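Cetley Dish Rack, Two Tier
Item 2822

I've had one of these next to my own sink for over 5 years and I still like it, so of course I stock it! The wires are spaced wide enough for pasta bowls, the tray slides out from the front, and the feet don't mark the bench (my old one left rings everywhere).

It comes flat in the box with two side pieces and a bag of clips. Push the clips in by hand — no tools — and give each one a wiggle before you load up the good plates. Aicha Filali, who packs our orders, can put one together before the kettle boils. I'm slower.

Colours are white or grey. The grey is back in June. Spare trays and cutlery cups are sold separately, and they fit the older Farnus rack as well. 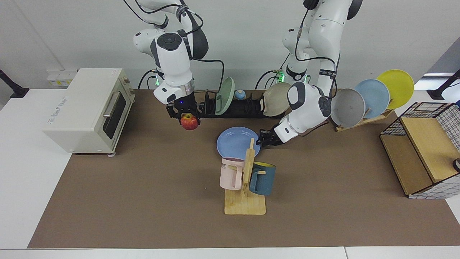
Can I put the tray in the dishwasher?
Top shelf only, on a normal wash, and keep it clear of the heating element.

Pick up from the shop or have it posted. Email Florence if you need a spare clip.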